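3.2 Table surfaces in the shared study rooms

The second part of the survey dealt with the tables themselves. Earlier work at the Prillesbridge site had treated the table as a fixed background to household and study tasks, and had recorded only its height and length. The present study takes the view that the surface deserves attention of its own. The way a top looks under ordinary room lighting affects how readily people notice crumbs, pencil marks and small objects left behind, and so affects how often it is cleared.

Tables were drawn from two buildings, Greris and Skjelbred, and 200 tops were examined in all. Each was viewed after it had been cleared by its usual users, with the room lights on and the blinds left as they were found. The assessor noted the general colour of the top, the direction and spacing of the grain, the finish, and any part of the surface where the light made the grain difficult to read. Dark and patterned tops were recorded on a separate sheet and are discussed in Section 3.4.

Pale tops formed the largest group. Figure 3 shows one of these, with fine, closely spaced grain and a matte finish. The bands of grain run between a warmer beige and a cooler off-white, and darker streaks appear in places. Under even lighting a surface of this kind gives no sharp reflections, although a faint sheen may remain where the wood looks almost white.

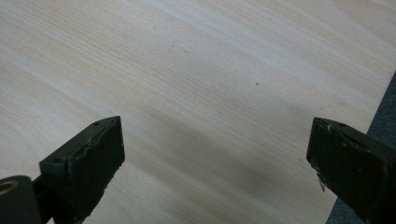

Figure 3. Pale wooden tabletop with fine grain and matte finish.

Users were asked to judge the state of a top before and after wiping it. Their answers agreed well for dark spills, which stand out clearly against pale wood. Agreement was much poorer for flour, salt and paper dust. Several users at Skjelbred reported that they relied on touch for these, passing a hand over the surface before setting out their work. The same habit was recorded at Greris, mainly among those who used the tables for both meals and writing.

The grain itself caused some difficulty. Fine pencil lines drawn along it were often missed, while lines drawn across it were found at once. Khôi Từ, who carried out the assessments at Greris, suggested that the tops be checked from two sides of the table, and this was adopted for the remainder of the survey. The change added 12 seconds to each assessment and removed most of the disagreement over pencil marks. It made little difference to the results for dust.

Wiping was done with a damp cotton cloth, following the direction of the grain, and then with a dry one. No polish was used at either building during the survey period. The Vikix record sheet allowed one line for the condition of the surface and one for remarks. Entries under remarks were uneven in length and were not scored, but they were kept with the main results and are used in Section 3.3 to interpret the differences between the two buildings.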